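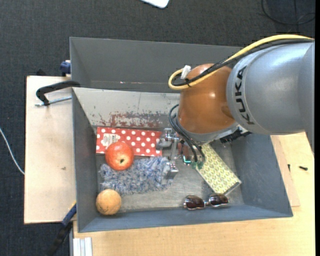

*Fig. 1. KUKA arm over a gray bin.*

## Sport Coaching 1, Handout 4: Defending the Corner Kick

Notes by Tülin Akgül. Please read before the practical part and bring boots for grass.

**Zonal marking.** Each player guards a part of the penalty area and attacks the ball when it comes there. The strongest headers stand on the line of the six-yard box. The weak point is the run from far away: the attacker arrives with speed, and the defender must jump from standing.

**Man marking.** Each defender follows one opponent. It is easy to explain, and after the goal everybody knows whose man it was. The attackers answer with blocks and crossing runs, so the defender loses his man in the crowd.

**Mixed system.** Most teams we study in this course use it. Three or four players keep the zone at the near post and the center, and the others mark the best headers. Clyde Villanueva will show the version he used with the Bernness under-18 team, where 2 players stay high for the counterattack.

### The case from our class

We look at the match Bernness against Skelar, second half. In minute 69 Skelar has a corner from the left side. Bernness is in a mixed system, but the near post is open — the player of this zone went out to stop the short pass and did not come back. In minute 80 there is the same corner again, and now the goalkeeper calls him back in time.

When you watch it, follow these points:

- the first step of the near-post player
- the body position of the markers (can they see ball and man together?)
- who takes the second ball outside the area

### Practical part

Work in two groups on half of the field. The server takes corners from both sides, and the groups change roles after 30 minutes. Begin without blocks, then allow them. A clearance counts only if it leaves the penalty area.

### For the next class

Draw the starting positions of your own team at a defensive corner, and write one paragraph about which opponent would give you trouble. Reading: Szűcs, the chapter on set pieces. The part about throw-ins you can leave — we come to it in August.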